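Hands on at Plustcombe, May 2026

Fruit again. Theerawat Intarasuk has the remote rig at Ogilvie this week, closing the jaws by feel, opening them, going back. Grapes are the hard one. Squeeze too much and a real bunch is juice.
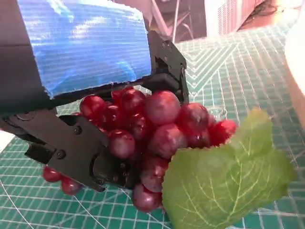 He wants 500 runs before July. So far, 115. "Slow hands teach better then fast ones," he says, and resets the mat. Skusinau, his old shop, did it all in code. Took almost 7 weeks per task. By hand its 2 days, plus a sore wrist.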